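The Orange Bowl

Ernmont, 25 October 2024

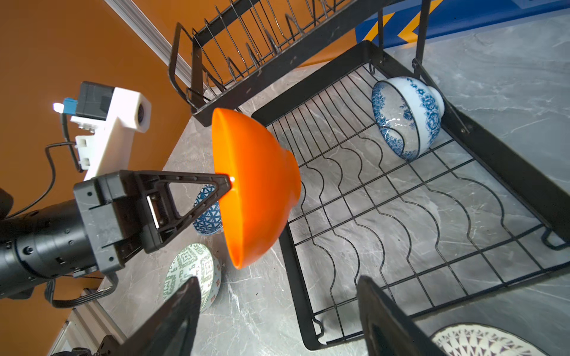 1. Inventory

The tenancy at Waller Court ended at noon and the agent required a list. Maeve Hayes had written such lists for a living at Druvport, where she checked the contents of storage units against their contracts, and she saw no reason to write this one differently. She began with the kitchen.

Worktop, grey, marble pattern, white veining. No chips.

Dish rack, black metal, two tiers. Upper tier: wire dividers for plates. Lower tier: basket with wavy cross rods. Property of tenant.

Bowl, white porcelain, blue flowers outside, blue band inside the rim. Property of L. Tiêu.

Bowl, orange, glazed.

She left the last column blank and went on to the cutlery drawer.

2. Ownership

Lụa Tiêu came up at ten with tape and a roll of paper. She had shared the flat for six years and moved out in January, to a room over the Triệu bakery. She read the list standing up.

"You haven't put a name against the orange one."

"I don't have a record of it."

"I bought it. Market, the first winter. It was 400 pence, because the man wouldn't say four pounds."

"I paid you back half."

"Did you?"

Maeve had the household book in her coat. Page 31, left-hand column: bowl, 2 pounds, M. to L. She showed the entry. Lụa looked at it for longer than it took to read.

"Then it's half and half," she said.

The form had no provision for that. An item could be marked tenant, landlord or third party. Maeve considered a footnote.

3. Packing

The blue and white bowl was wrapped first. Two sheets, the corners folded inwards, one strip of tape across the foot. Lụa wrote her own name on the paper and put it in the carton marked 1316, which was the number of the storage unit and also, she pointed out, the number of the bus to her mother's.

The rack went in whole. It would not come apart without a screwdriver and the screwdriver was already in the van.

The orange bowl stayed on the worktop until twenty to twelve. Maeve cleaned the oven door. Lụa rang the bakery and said she would be late.

"You have it until summer," Lụa said. "Then I'll come and get it."

"Which month?"

"I don't know. Summer."

Maeve wrote: Bowl, orange, glazed. Shared. Held by M. Hayes – return date open. She initialled the line and turned the form round, and Lụa initialled it as well. The agent's knock came while she was looking for the cap of the pen.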